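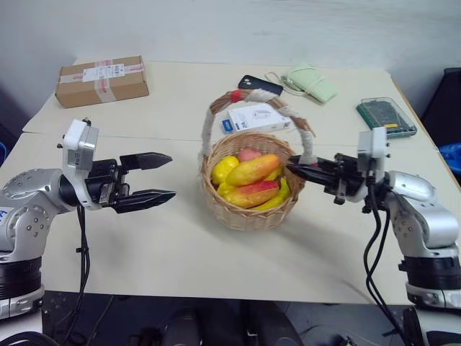

By Aleksandra Walczak
Club racing newsletter

Jabłońska takes the Vollport endurance round for Grukura

The last endurance round before the winter break went to the Grukura team, with Jabłońska at the wheel for the final stint. The race at Vollport ran for 80 minutes on a track that was damp at the start and close to dry at the end. Jitico finished second with the car that had led for most of the afternoon.

Twenty-one cars took the start. Rain had stopped during the morning warm-up, but the water that always gathers at the foot of the hill was still there when the field went out for the formation lap. Most teams chose wet tires. Grukura put slicks on the front row car and left them on, even after race control announced that the first lap would run behind the safety car.

For a while it looked like the wrong call. The Grukura lost places at the hairpin as soon as the green flag came out and dropped further back on the run to the chicane. Jitico took over the lead and pulled away. By the time the first stops began, the gap was big enough that the Jitico driver could bring the car in, take fuel and a new set of tires, and rejoin without losing the lead to anyone who had already stopped.

The track changed quickly after that. A dry line appeared on the back straight, then through the fast left behind the paddock. The teams on wets were being told to drive through the puddles to keep the rubber cool, and several of them slid wide doing it. Grukura was lapping faster than the leader before the halfway point and did not need to stop for tires at all, only for fuel and the driver change.

The driver change was slow. A belt got caught under the seat insert and the crew had to start again with the buckles. Jabłońska said afterward that she could hear the clock being read out on the radio and asked them to stop reading it. She rejoined in fourth place.

From there it was mostly a matter of traffic. She passed one car under braking for the hairpin and another when it went deep at the chicane and had to use the escape road. The leading Jitico was harder. It was quick out of the slow corners and she could not get alongside on the main straight, so she tried the outside line at the fast left and lost time in the dirt. On the next attempt she stayed close through the same corner, got a better exit, and was ahead before the braking point.

There was some contact at the corner after. Both cars kept going and the stewards looked at it during the race. They decided that no action was needed. Jitico asked for the footage to be reviewed again after the finish and the answer was the same. The result was posted on the board in the late afternoon and is final.

"We were on the wrong tire for too long," the Jitico crew chief said. "We saw the lap times and we waited for one more lap, and then one more. The pass was fine. I would have liked a bit more room, but I would have done the same thing."

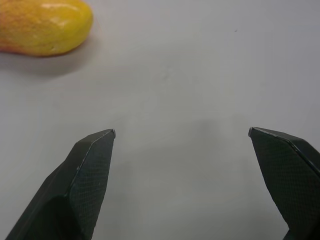 Yellow mango on a pale gray tabletop.

Further back, the fight for the small-engine class was decided by a puncture. The class leader had almost a full lap in hand when the left rear went down on the climb. The car made it back to the pits on the rim, but the bodywork behind the wheel was torn and the scrutineer would not let it out again until the loose section had been removed. By then the class win was gone.

Two cars retired. One had a gearbox problem that the team had been nursing since practice, and the other stopped on the grass below the marshal post with no electrical power. It was parked in a safe place and the race stayed green.

Visiting teams had mixed opinions about the new pit entry. The line has been moved so that cars leave the track earlier, and the old entry is blocked with tire stacks. Drivers liked the extra room to slow down. Crews were less happy, because the board position at the first few boxes is now hidden from the cars until very late. The circuit says it will look at moving the signaling wall before spring. Until then, teams in those boxes may send one extra person to the wall with a board, as long as that person signs on as crew.

A note on noise. Several cars were close to the limit in the drive-by test and one was sent away to fit a different silencer before it could practice. The limit will not change for next season, and the meter will stay in the same place, on the inside of the track after the chicane. Please test at home if you have changed anything in the exhaust.

Points from this round will be added to the table on Monday. Grukura moves to the top of the team standings. Jitico stays in contention with one round left, and that round carries normal points, with no bonus for pole position.

The prize evening is in December, in the upstairs room at the Vollport clubhouse. Trophies for all classes will be given out then, so last year's winners need to return theirs to the race office first, cleaned if possible. Entries for the final round are open now and close when the grid is full. Garage requests go on the same form. Teams that share a garage should send one request with both car numbers on it.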